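Shop > Driver Assist > Forward Cameras > Edum Front Camera + Vimudbridge Controller

We use cookies to remember your cart. OK / Manage choices

Edum Front Camera with Vimudbridge Controller, bundle

Forward camera and lane controller in one box. For people building their own driver assist or small autonomy rigs and tired of mixing parts. Camera goes behind the windshield, controller under the seat or in the trunk, one cable between. Comes bench tested as a pair.

Back in stock June. Last lot went quick, so order early if you need it for a project deadline.

What's in the box:
- Edum camera, lens fitted and focused
- Vimudbridge controller, firmware 747 already on it
- windshield bracket, 2 adhesive pads
- camera cable
- power lead, bare ends
- printed quick start (the full manual is a download)

We ran three cameras on this controller before picking the Edum for the bundle. Same car, same bracket height, same stretch of forest road out at Tultholm. Kenta Oda drove, Reiko Katayama had the laptop. Picked Tultholm for the shadows. Trees both sides, stripes of sun and shade all the way across the asphalt, and a lane finder hates that. Cheap ones see every shadow edge as paint.
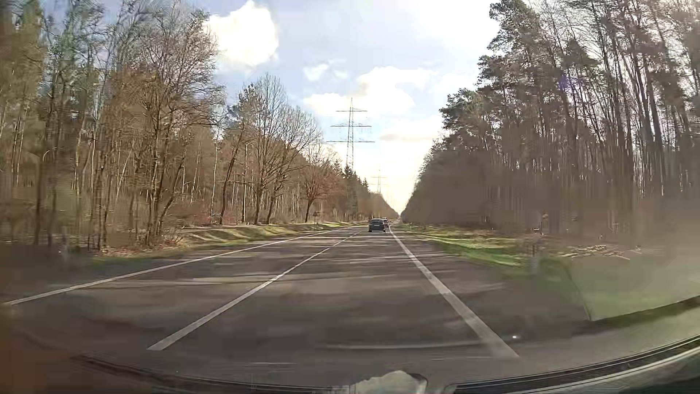

Edum camera, Tultholm road. Tree shadows across both lanes, traffic well ahead.

Lane lines first. The Edum held the right edge line best of the three. Worn paint was still good enough for the controller most of the time. The wide lens we tried had a nicer view of the verge but bent the lines near the corners and we had to calibrate it twice. The narrow one was great far out, useless close in. Edum sits between those two.

Close range is the weak spot. Nearest bit of road smears at speed, texture just goes. If your project needs to read the surface right in front of the bumper, get a second camera pointed down. Lane keeping doesnt need it, the controller takes its fit from farther out.

Bright sky. Clouds blow out to white, we set exposure for the road and let the sky go. You can flip that in the settings but don't, you lose the shaded paint. Reflections low in the windshield: mask them. There's a mask tool in the setup page, draw over your hood edge and anything shiny, save, done. Takes a minute. Shinji Arai wrote it and he will answer emails about it.

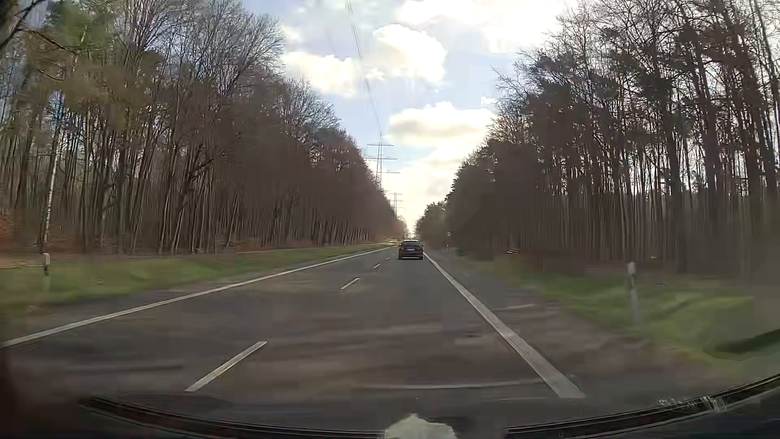
Dashes and both edge lines with a single car ahead. Plate too small to read at this range.

On plates, people ask. This isn't a plate reader. The lens and compression are set up for lanes and vehicles. A car far down the road is a dark shape with a pale spot on the back and that's enough for the tracker to work on.

Tracker gives you a box, a bearing and a range guess. The guess gets better as you close in. Past about 100 meters treat it as a hint. Oncoming traffic gets its own tag so you can filter it out, and this was the biggest differnce between controllers when we compared. The older board we sell (still on the clearance page) lumps everything into one list and you sort it out yourself. Fine if you like writing code.
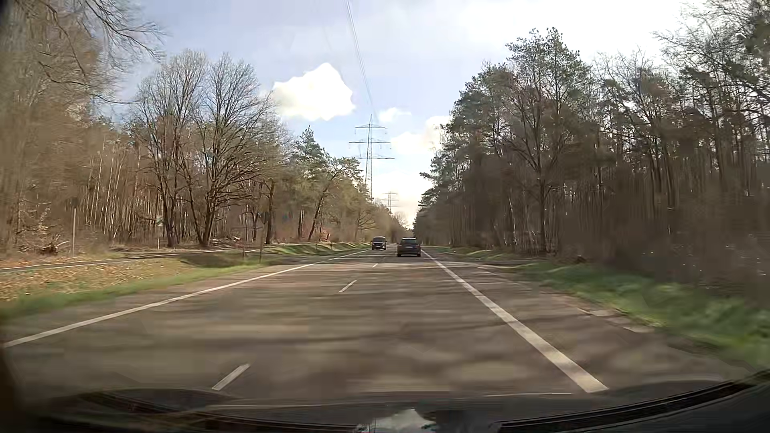

Two vehicles close together in the view is the case to check on your own rig before you trust anything. Log it, play it back, step through. The controller keeps the last 100 clips and overwrites the oldest, so pull what you want the same day. Clodagh Sheehan lost a whole Saturday of drives that way and now there's a warning light for it.

Mounting: high and center, inside the wiper sweep. Clean the glass first. Pads are one use only, press and leave overnight. Route the cable away from the curtain airbag.

Not included: power supply for bench use, CAN adapter, second camera. Controller has a port for a second camera, same cable.

Not a safety device. Research and development use, driver keeps hands on the wheel and eyes on the road. Check your local rules before running it on public roads.

Fit questions, bulk orders or a cable in a different length, write to Hideaki Yokoyama at the parts desk. Send car model and a picture of the mirror area, saves a round of emails.

Returns accepted if the pads are unused and the seal on the controler is intact.

14 comments | 23 shares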